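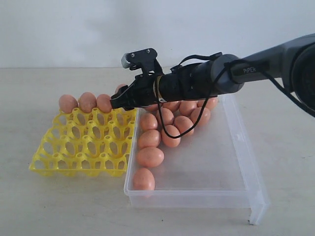

Brown eggs, yellow plastic tray, and the clear tub with the rest

Storing eggs in an open plastic tray — pointy end down or doesn't it matter?

Asked by Zübeyde Güneş

We've got three hens at our place in Udside and I've finally moved from a salad bowl to a proper tray (one of those bright yellow ones with the holes in the sides of the cups). I fill it from the back row and the overflow sits in a clear tub beside it. Two things. Which way up do they go? And is the tub okay, or will they crack rolling around loose? I don't wash them, if that matters. Kitchen gets pretty warm by January.

3 answers

Ekrem Dursun
Pointy end down! The air cell is at the fat end and you want it on top, they keep better that way. The tub's fine for a day or two if you don't carry it about — I'd put a folded tea towel in the bottom. In a warm kitchen I'd move the lot to the fridge, and once they're in there leave them in there. Pencil the date on each shell too, you'll forget otherwise (I do).
287 people found this helpful

wallner_chooks
what he said. mine just go in any old way and we eat them too fast to notice

Fovport Flock
Do the trays stack when they're full? Been wondering about getting 8 of them.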